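Research > Food and Drink > Small Cideries

Records from Jugah cover 2807 bottles of pear and apple cider sold through Traderora over 5 seasons.
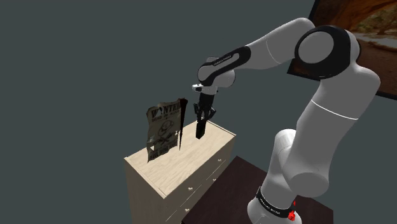
3. Results

Dry ciders made up 1092 of the bottles sold. Sales of the pear cider from Fernurier rose each October – the month of the harvest market – and fell back by winter. The 14 growers supplying Grarotska reported no such pattern.

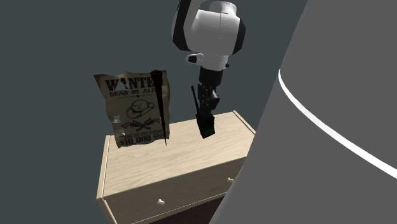 Figure 1. Robot arm with its gripper above a light wooden dresser.

Sweet ciders sold evenly through the year, and price had little effect on either group.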